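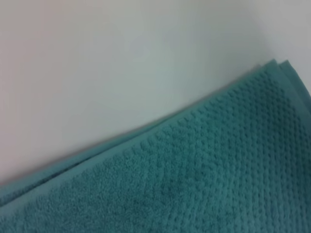 The wrist camera's view of a towel corner, two layers showing. Tulton bench, Lolladbridge.

The engineer who runs gripper trials at Lundaner's small test shop in Lolladbridge has strong feelings about towels. Most of them are unprintable. "I used to do castings," she says. "A casting stays where you put it."

Her job this fall has been to compare two grippers on one arm, with one camera, and to say which of them should go to the hotel laundries that Lundaner hopes to sell to. One is the Begay, a pair of thin stiff fingers. The other is the shop's own soft gripper, known as the Tulton after the bench it was built on. Work began in September and was meant to take two weeks. She laughs when I bring that up, briefly.

The task is to pick up the top layer of a folded towel by its corner and leave the others lying. Every gripper gets 60 tries, then the settings change and it gets 60 more. By the time I visited, the log stood at 2274 picks. "I could tell you my favorite," she says, "but I'd have to have one."

So which is better? "The Begay gets between layers if there's a gap to aim at. Give it a nice dark line along the edge and it goes in like a letter opener. Close the gap and it either pinches everything or pinches air." The Tulton is gentler and slower, and it likes a rough weave. On flat hem it tends to slide. She has asked for a different rubber on the pads and has been told it is on order, a phrase she repeats with some relish.

The camera gets off lightly, though she doesn't love it. It rides at the wrist, so it sees cloth from very close and gives up on fine detail early. She tried a sharper one and went back. "Lovely pictures. They arrived 200 milliseconds late, so I had a beautiful view of where the towel used to be."

What she looks for in the small camera's pictures is edges. Hem is smooth, the body is bumpy, and software can usually tell those two apart. Stacked layers are harder – they're all the same teal, and the shadow beside them can pass for one more.

"Look at the side of the fold," she says, bringing one up on her screen. "You and I see a top layer and edges sticking out from under it. The software sees stairs, and wants to know which stair."

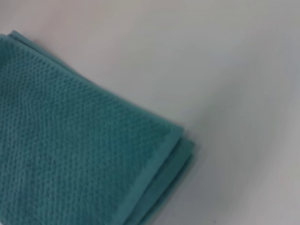 What happens next

The report is due on 12/12/23. She expects to recommend the Begay for tidy stacks and the Tulton for everything else, and she expects sales to ask for a single answer. Bathrobes have been mentioned for the new year. "I've heard castings are hiring," she says, and goes back to refold the towel.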